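Clestside Local Board > Traders and Markets > Food cart at Orkolau station, license not renewed

emustonen
Hello all. I write here for the first time, so please excuse my English, it is my third language.

Many of you know the soup and dumpling cart by the north stairs of Orkolau station. The family Stankevičius has run it for 11 years. In October they received a letter from the station landlord that their pitch will not be renewed, and the place must be empty in 2 months. The letter gives "passenger flow" as the reason. I have asked for the passenger flow study and I was told there is a summary, but the summary is not public.

I am collecting signatures. We have 160 on paper. The online one was opened yesterday evening and I will put the number here when I have it.
Elsa Mustonen

northstairs_ned
Signed. I get off the 6:40 there and it's the only hot thing for half a mile. What rent were they paying, do you know?

emustonen
I know it, but I have not asked them if I may write it in public, so I will not. I can say that it was paid each month on time. Mrs. Stankevičius showed me the receipts at her table and I read every one.

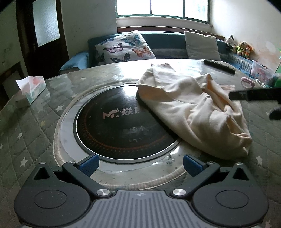
Can the family appeal the decision?
They can ask the landlord for a written review, but there is no formal appeal for a pitch license as there is for a shop lease.

That is what the advice office told me when I called them in the morning. The review must be asked for before the old license ends. We have sent the request already, with a copy to the city.

pragmatic_paul
I'll be the unpopular one. Those stairs are dangerous at 8 a.m. The line for the cart goes right across the bottom step. I've seen a woman with a stroller have to wait for people to shuffle over. It's a nice cart, but a license is a license and it ran out.

northstairs_ned
So move the line, Paul. Paint an arrow on the ground. Doesn't take a study.

pragmatic_paul
Who paints it? Who makes people follow it? The landlord gets sued if somebody falls, not you.

emustonen
Paul, I think you are right about the step. I stood there myself three mornings and the line does cross it. But the family has offered in writing to turn the cart so that the window looks to the bicycle racks. Then the line would go along the wall. They did not receive an answer to this offer -- only the letter that ends the license. It is this part that I find not correct.

jevholm_girl
We had the same thing over in Jevholm with the flower man. He was offered a spot behind the parking garage and gave up by spring. If they offer your family "an alternative location," go and look at it at rush hour before anyone says thank you.

emustonen
Thank you, this is useful. An alternative was mentioned on the phone but with no address. I will ask for the address.

dot_and_co
My sister and I are sewing things to sell for the legal costs, if the family is okay with that. We mostly do clothes and a few bags. Could we have a table at the Clestside hall bazaar? Also happy to mend aprons or whatever they need.

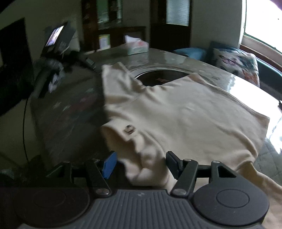

Beige, with a small emblem on it.

emustonen
The family says yes and they are very touched. For the table you must write to the hall office, they decide the places and I have no influence there.

pragmatic_paul
Is there a budget for these "legal costs"? Before people start giving money I'd like to know what it's for and what happens to whatever is left over.

emustonen
It is a fair question. A lawyer would read the license and write one letter. I have asked for a price and I do not have it yet, so at the moment please do not give any money to anybody. When I have the price I will post it here together with the name of the office. If something is left over, the people who gave will vote on it.

northstairs_ned
Any news on the online count?

emustonen
Yes! This afternoon it was 3693. I did not expect this. I have to say that some signatures are from people outside Clestside, and the landlord will surely mention it, so I will list the local ones separately.

pragmatic_paul
Okay, that's a lot of soup. I still won't sign to keep it where it is. If you change the text to say the cart gets turned toward the racks, I'll put my name down.

emustonen
I can not change the text after people have signed it, this would not be honest to them. But I can add the offer of the family as an attachment to the cover letter. Would this be enough for you?

pragmatic_paul
Send me the attachment and I'll read it tonight.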